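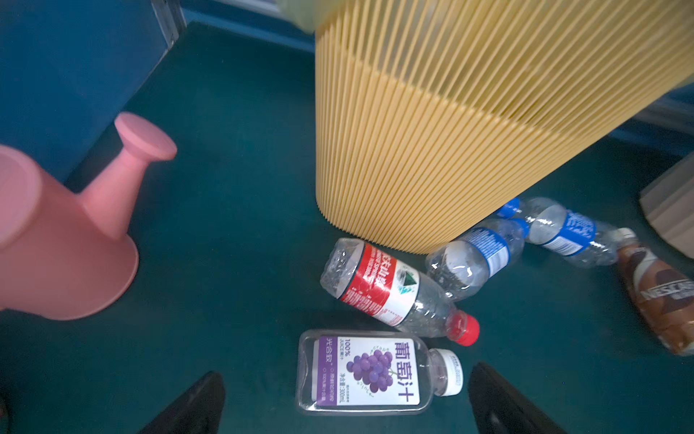

The late show on Mirano has a new host from September, and she came to our talk in Sirnness well prepared. "I wrote 92 jokes for the first program and we keep four," she said. Before this she performed at the Charbonneau, a club with 1,100 seats. "In the club I hear at once if a joke is bad. On television I must wait for the letters." Will she make fun of her home town, Rarkano? "Of course – my mother already asked me to be careful."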